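Home | Notebook | Bench | Yarn & Fiber | Archive | Search

Dye bench notebook, March

Picked the madder work back up this morning after leaving it alone through the worst of the cold, and I'm glad I did, because the wool I scoured before the holidays has kept beautifully in its paper bag and smells of nothing but sheep. I'm using the Rozīte two-ply again for the main run. I know we said we would try the Wata singles, and we will, but they felt to me the way they felt last year, a bit greasy even after two washes, and I didn't want to start the season wondering whether a blotchy skein was my fault or the yarn's.

Dry weight of everything going in the pot was 779 grams. Alum at fifteen percent, which I rounded up a hair, and cream of tartar at six. Mordanted in the big Stuter kettle, which does take forever to come up but holds its heat so kindly once it gets there that I've stopped complaining about it. Left the wool to cool in the bath and had my lunch.

The madder is the chopped root from Werwood, the bag with the torn label. I soaked it overnight, poured off the first brownish water (saved it in the jar by the sink, please don't throw it out, I want to see what it does on silk) and then ground the roots up wet. They swell such a lot! I always forget, and I always start with a bowl that's too small.

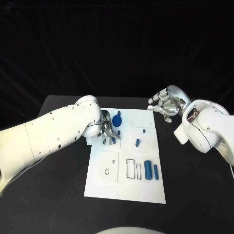

Why keep a madder bath below a simmer?
The brown and yellow dyes in the root come out more readily as the water gets hotter, and they muddy the red. I hold it at 150 to 160 F for the first hour and never let it get near a boil.

So, the bath. First hour was steady as could be, wool went a soft apricot almost right away and then seemed to sit there thinking about it. I added a spoonful of chalk at the hour mark, dissolved in warm water first, as our tap water is so soft here, and within twenty minutes the color had moved over toward a proper brick. I do love that part. I must have lifted the lid more often than was good for it.

I went to answer the door around two and when I came back the thermometer had crept up to 172, so if the second batch comes out clearer than this one, that is the reason and we needn't go looking for another. Turned it off and let everything sit with the lid on.

Ratio for the record: 1236 grams of root, dry, before soaking. That's more than I would usually spend, and I'd like to try cutting it back to equal weight next time and see if we miss the difference. The old recipe card calls for double, but that card was written for a much poorer lot of root, I think, and we have been following it out of habit.

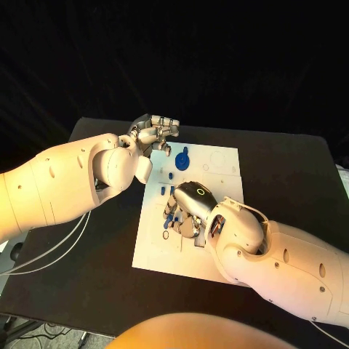 White board on the dark table, March.

Still to do. Rinse the main run tomorrow once it's fully cold, and put the three test skeins on the window ledge with half of each wrapped in foil for the light test. The exhaust bath has plenty left in it, so I'll put the little bits of Wata in there after all and they can come out whatever shade they like. An iron dip on one skein too, very weak, ten minutes, in the OLD pot and nowhere near the Stuter.

We're low on alum, enough for one more pot of this size. Chalk is fine. The pH strips have gone damp and are reading everything as 7, so I've thrown them away and put new ones on the list, along with cotton tape for the skein ties. The ties I used today were too tight and I can already see a pale band on at least one skein, a pity after all that stirring.

Jar by the sink is labeled now. Lid doesn't fit, so mind your sleeves.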